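4. Préparer la démo pour la journée portes ouvertes

Bon, on passe à la partie que je préfère : montrer le simulateur à des gens qui n'en ont jamais vu. J'ai fait tourner l'appartement virtuel de Valtata devant un couloir plein de lycéens, et voici comment je m'y prends maintenant.

1. Allumez le poste une bonne heure avant l'ouverture. Lancez Valtata, puis chargez la scène « Appartement » dans le menu Démonstrations (la version livrée en janvier, pas l'ancienne !).

2. Dans Réglages > Visiteurs, cochez « Retour automatique au départ ». Je mets 19 secondes d'inactivité, Elspeth Munro préfère plus long, à vous de voir.

3. Placez la vue de départ face à la porte, avec le passage dégagé vers le fond. Les visiteurs repèrent vite le flacon teal... pardon, bleu-vert, et ils ont tout de suite envie d'aller le chercher.

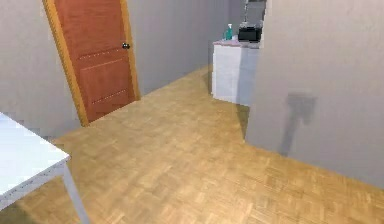 Fig. 7 – Vue de départ de la scène « Appartement » : porte fermée, table blanche à gauche, flacon pulvérisateur sur le plan de travail au fond.

4. Donnez la manette au premier volontaire et laissez-le avancer sur le parquet. Ne dites rien pendant le premier essai, c'est bien plus amusant comme ça !

5. Quand il a compris les déplacements, proposez la mission « Aller au plan de travail ». Le mur de droite avance dans la pièce et cache un bout du meuble blanc : conseillez de bien viser le milieu du passage.

6. Entre deux groupes, appuyez sur F5 pour tout remettre en place. Vérifiez que la porte est bien refermée, sinon la mission ne démarre pas.

Remarque : le journal garde jusqu'à 2 000 parcours. Pensez à l'exporter avant de fermer, Tariq Malik s'en sert pour le bilan de la visite (et il réclame, croyez-moi).

Attention : ne touchez pas au curseur « Lumière » devant le public. Le recalcul des ombres fige l'écran un bon moment et tout le monde croit à une panne. Si ça vous arrive quand même, attendez, ne débranchez rien. Le code 717 à l'écran veut dire que la manette s'est déconnectée : rebranchez-la et relancez la mission depuis l'étape 5.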